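24 Apr 2020

RAVLEY OPENS ITS REPAIR BENCH TO POSTAL JOBS

For immediate release

Hello from all of us at Ravley! I'm Nattawut Jaidee, I run the repair bench, and I've been asked to write this one myself instead of leaving it to Wiroj, who normally does our announcements and does them a lot more tidily than I will.

The news is that we're now taking in worn housings, covers and casings by post. Until now you had to bring your part to the counter on Limsakul Street and wait while one of us had a look at it (and had a chat, usually a long one). From today you can box it up, send it over, and we'll write back with a price before we touch a thing.

I've wanted to do this since December, when we cleared out the back store and found out how much shelf space we'd been giving to old packing crates. Those shelves are now for customers' parts only. Each part gets its own tray and its own card, and the card stays with it until it goes back in the post. Wiroj drew up the cards. He is very proud of the cards.

What do we work on? Mostly the heavy, rounded, knocked-about stuff that gets handled all day and shows it. Scratched faces, scuffed rims, recesses with a lip that has lost its shape, coloured edging that has started to lift. A lot of people assume a part like that is finished once it looks rough, and they go and order a new one, and I do understand the temptation! But looks are a poor guide. Fine scratches on a metal face can often be left alone, or brushed out in an afternoon if you care about them. A rim that's still smooth and true is worth keeping.

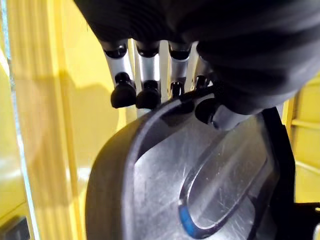 Should I clean a part before I send it in?

Wipe off any loose dirt with a dry cloth and leave the rest to us. Please don't use polish or solvent, as it gets under the edging and makes it harder for us to see what's worn and what's only grubby.

A few practical bits. The postal service covers single parts and pairs, up to 32 cm across. Anything bigger still has to come to the counter, I'm afraid, and do ring first so we can clear a space. Looking the part over costs £23, and we take that off the bill if you go ahead with the work. If you decide against it we send the part back as it came, in the same box if the box has survived.

On packing: wrap the face separately from the rim, please. I can't say this enough. We get parts in where somebody has put one sheet of paper round the whole thing and the bracket has rubbed against the face the entire way here. An old towel is lovely. Newspaper is fine if you scrunch it properly. If anything sticks out at the side, give it a bit of card of its own.

We're also taking on the Tritura range for the first time, along with the older Puvanov parts we've always done. I had a good few evenings learning my way round the Tritura edging strips, which go in from the inside and are fiddly until you get the knack. We have matching strip in stock in blue and grey, with other colours to order.

To start things off, the first 1000 postal customers get return postage free. Put a note in the box with your name, your address and a phone number, plus a line or two on what's bothering you about the part. "It rattles" is a perfectly good note.

Turnaround is 2 weeks for ordinary jobs, a bit longer if we have to order strip. Wiroj will email you when the part arrives and again when it leaves.

Press enquiries: Wiroj Thongsuk, Ravley
Repair enquiries: Nattawut Jaidee, at the bench most mornings

ENDS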